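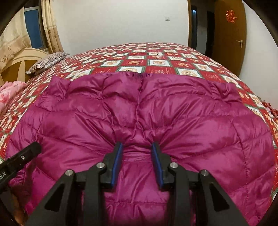 Die Fingerspitzen des Greifers auf einem gesteppten Kleidungsstück in Magenta. Abdruck honorarfrei.

Offene Werkstatt Hamuvia legt Wäsche zusammen — vorerst langsam

Landau, 15.07.2026. Die offene Werkstatt Hamuvia stellt ihren selbst gebauten Greifer »Dauda« vor. Das Gerät soll gefütterte Kleidung falten, eine Tätigkeit, die in den meisten Haushalten bisher ohne Ingenieurleistung auskommt. Die Materialkosten liegen bei 394 Euro. Für denselben Betrag hätte man die Jacken auch eine Weile außer Haus geben können, doch dieser Antrag fand im Plenum keine Mehrheit.

Dauda hat 2 Finger mit blauen Kontaktflächen und wird von Hand geführt. Geübt wird zu Hause auf dem Bett, denn die Werkbank ist mit der Fräse belegt. Die Bewegungen wertet das ebenfalls hauseigene Programm Likel aus, das 900 Griffe kennt und davon eine wachsende Zahl für sinnvoll hält. Glatte Baumwolle gilt als beherrschbar. Steppstoff nicht: Er gibt nach, wirft Falten und kommt an anderer Stelle wieder hoch.

Vier Bauabende sind bis zur nächsten Fassung vorgesehen, vor allem für weichere Fingerkuppen und ein Gelenk, das weniger quietscht. Im August wird Dauda in der Werkstatt öffentlich gezeigt. Besucher dürfen eigene Jacken mitbringen — die Werkstatt haftet für Reißverschlüsse nur nach Absprache. Baupläne gibt es auf Anfrage.

Weitere Meldungen
Fräse wieder in Betrieb, Absaugung folgt
Lötkurs für Einsteiger: noch Plätze frei
Hamuvia sucht größere Räume in Landau
Likel liest jetzt auch Socken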